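3. Travelling with the wing: how pilots came to buy a van

The interviews were meant to be about launch sites, and it was only because so many of the pilots wanted to talk about their vans that this section exists at all. Of the 30 paramotor pilots who spoke to us at Rerneck and Worlow, 21 had slept in a vehicle at or near the field on their most recent flying trip, and most of those had fitted it out themselves, over a winter or two, with whatever came to hand. We had expected them to give cost as the main reason. It did come up, of course, but what people went on about at far greater length (and very cheerfully!) was the early morning.

The air over both fields is usually at its smoothest just after dawn, and a pilot who is already parked beside the windsock can look out, decide it is too breezy, and go back to bed. One who has driven in from a guest house feels bound to fly – or at least to stand about in the grass for an hour hoping. Several of the older pilots linked this quite directly to safety, and we think they deserve to be listened to.
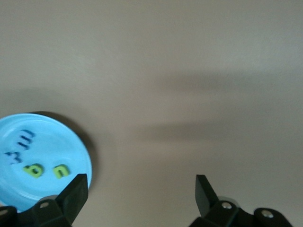

Storage was the next great topic. A motor and cage take up most of the floor of a small van, and the fuel has to go somewhere that is not beside the bed. Pilots at Worlow mostly favoured a rear rack, while those at Rerneck, where the track is badly rutted, had given up on racks and carried the motor inside with the cage taken apart. Decha Yimyam, who has kept a log of his trips to Lostolico and back, let us copy out the whole of it, and it shows him changing his mind on this very question 2 times in one season.

Figure 1. Overnight stays at the two fields by month, taken from the gate books. The Worlow book has no entries for April.

The gate books themselves hold 1622 entries between them, and we are grateful to both clubs for the loan. They record arrivals far more faithfully than departures, so the length of a stay had to be worked out from the interviews wherever a pilot could remember it. Our counts therefore lean towards the regulars, much as Mfinanga found in an earlier study of glider clubs, and we return to this in section 4.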